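Skip to content
Home Topics Tags Unanswered Log in
Search posts, tags, users
4 min read

Tag pose from the wrist camera jumps between two values when the gripper is near the part. Is this a calibration problem?

honden_bench
Posted Sep 27, 2020

I am trying to reproduce the method in the Cesine report on grasp correction from tagged parts. As I read it, the fixed camera gives a coarse pose for each block, the arm moves to a pregrasp position, and the wrist camera then takes over and estimates the pose of the tag on the block. The difference between the two estimates is applied as one correction before the fingers close.

My parts are white tapered blocks with a rounded tip at the narrow end and a square tag on the front face. I print the labels myself and stick them on.
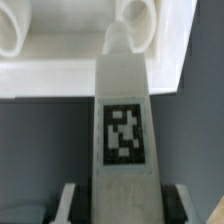 I have logged 63 approaches so far. The translation from the wrist camera is stable. The rotation is not. In 29 of the approaches the estimated tilt of the tag flips sign from one image to the next while the arm is stationary, and if the correction is computed on the wrong image the fingers come in skewed. I redid the hand-eye calibration in July and again last week with no change in the flipping. The report gives a single rotation error and does not mention this at all.

Is it calibration, print quality, or something the method is supposed to handle?

plitasville_lab

It is the pose ambiguity of a planar square. Calibration has nothing to do with it. A hand-eye error gives a constant offset, and you would see it in every approach. A sign flip with the arm stationary means the solver has two solutions with nearly the same reprojection error and noise is deciding between them. It gets worse when the tag is viewed close to head-on and when the corners are soft, and a wrist camera focused for a longer distance will give you both.

In order of effort:

1. Have the solver return both solutions along with both errors. Most implementations compute the two and discard one without reporting it.
2. Use the coarse pose from the fixed camera as a prior and keep the solution closer to it. The coarse pose does not need to be good. The two candidates usually differ by far more than the coarse error.
3. If the ratio of the two errors is near one and the prior does not separate them, move the wrist a few degrees and take another image.

Step 2 fixed most of it for us. We run the fixed camera on the whole table and the wrist camera only from pregrasp to contact. After the lift we estimate the pose once more from the fixed camera, to measure how far the part rotated in the fingers during closing. That last measurement is the one to plot. The wrist estimate tells you where you aimed, and the post-lift estimate tells you what you have.
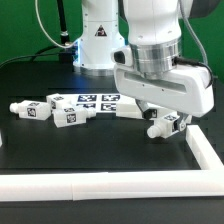 Bottle-shaped block held slightly above the table, tag on the top face. Four-tag board at left.

For a fixed reference we detect the tags on the flat board and solve for all of them together. Corners spread over a larger area constrain the rotation much better than one small square does. You cannot do that on a single part face, but you can use it to check whether your camera intrinsics are sane before blaming the parts.

Also check the label size. The edge length you give the solver must be the outer edge of the black border, without the white margin. A wrong length scales the distance and leaves rotation alone, so it is not your flip, but it will bias the correction.

sonmez_user

Just average over more images. We take 2000 on the Sönmez rig and use the mean.

plitasville_lab

The mean of two clusters lies between them and is not a valid pose. With 2000 images you get a very repeatable wrong answer. If you want to use many images, cluster the rotations first and then choose a cluster using the prior.

sonmez_user

Ours has only one cluster as far as I know. Our tags are on a slanted face, so that may be the reason. I have not plotted it.

honden_bench

Both solutions are now logged. In every flipped case the two reprojection errors are nearly equal, so the ambiguity explanation fits. I added the prior from the fixed camera and reran the selection on the stored images. It picks the same side within each approach. I also found that I had entered the label size including the margin, and that is corrected.

Not yet tested: whether the prior holds when a block is lying on its side and the fixed camera has only a steep view of the tag. I will run up to 1000 more approaches with randomized starting poses and post the rotation error before and after closing.

Related topics Newest About Contact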